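Ticket: Demo arm stops before the plate pick
Site: Gromville workshop, open day setup
Opened: March 15, 2021
Priority: High (visitors due from Clanidport)
Status: Pending

Problem as reported
The arm runs the dish rack demo without trouble at slow speed. At the speed we want for the open day it stops above the first plate and throws a position fault. The fault clears from the pendant and comes back on the next run. Last open day in July used the same routine and had no faults logged.

Log

Entry 1. Restarted the controller and reloaded the Rey demo routine. Same fault on the second cycle. Saved the error log to the shared folder.

Entry 2. Checked the base bolts. One had backed out a little. Tightened all of them and ran the homing routine again. The arm now gets to the plate but closes too high on the rim.

Entry 3. Measured the offset at the rim. It is 7 mm in height and nothing worth correcting sideways. The rack height in the routine was still set for the table we used last July. The rack is on the floor this time. Changed the value and saved it as a new file so the old one is still there.

Entry 4. Ran 12 cycles at 50 percent speed. No position faults. On 2 of them the plate touched the divider on the way out and the force limit stopped the arm. Backed off the tilt angle in the lift step.

Entry 5. Fulton support asked us to confirm the cable has enough slack when the wrist turns. Moved the wrist through its full range by hand control and the cable did not pull tight anywhere. They also asked for a photo of the arm at the pick position with the plates loaded, so they can compare it with the taught points.

Still open
Full speed has not been tried since the tilt change. Visitor line on the floor needs to be taped before anyone is let in. Need an answer on whether the force limit can be raised for plates or should stay at the default.

Attachment: pick position, green plate

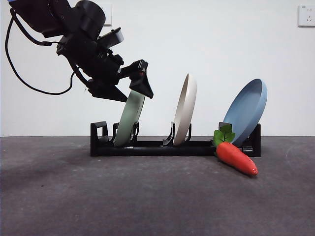 Fulton Support: Leave the force limit at the default while visitors are in the room. Please reteach the approach point a little higher, run another set at half speed, and send us the new log before you try full speed.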